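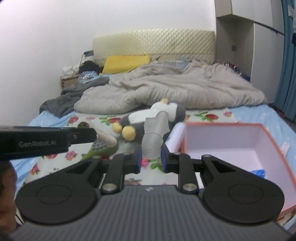 Salletti hand-held gripper sets – pricing and planning

Page updated 27/03/2024. Prices in USD, tax and freight not in.

Two-finger hand-held gripper for recording household pick and place. Sold as single or as a pair. Most buyers want the pair (left and right hand), so the numbers below start there.

What you pay for

Single gripper, no case: $635
Second gripper on same order: $35 off
Spare finger pads, set of 4: $35
Hard case, fits two: $164
Bikis mounting bracket, if you don't own one: $196

Cables are in the box. Laptop and storage are not, bring your own. No rental on the single, please stop asking :)

Singles ship from stock. Pairs get matched and checked on the bench first so allow extra time, longer in November when everybody is spending out there budget.

Budget for the pads

First thing people forget. Pads are rubber and they wear. If your operators are working on hard packaging all day, order two sets up front. Soft goods only – one set will last you a good while. Pads from the older Henison fingers do NOT fit. Screws are the same, spacing isn't.

Plan the objects too

A bed is a cheap place to start. No table to buy, and bedding gives you folds and uneven ground for free. For objects use what a household has: a plush toy, a spray can, a silicone brush, candy and snack packets, a folded cloth, an open cardboard box to put things in. Mix soft and stiff. Patterned sheets are fine, leave them on. Put objects down as a line in the budget anyway, small money but someone has to go buy them and keep the reciept.
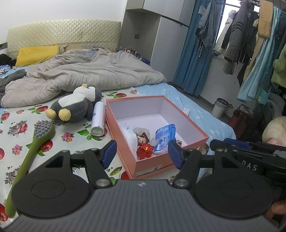
Before you order

Check who is holding it. One operator with two grippers gets tired faster than one with a single. Plan breaks, or plan a second person.

Check the room. Need space to stand and move both arms next to the bed or table. Small bedrooms OK, just work out your cable run first.

Check the case. The Fuchs case from last year takes one gripper only. If you have that one and are adding a second, you want the $164 case above.

Quotes

Send quantity, ship-to, and whether you need brackets. Purchase orders fine, quote number on the PO please or it sits. Quotes good for 35 days. Orders of four or more go to Liis Kuusk, who also does school and lab pricing – put "multi" in the subject line.

Returns: unused, original box, pads still sealed. Opened pads can't come back.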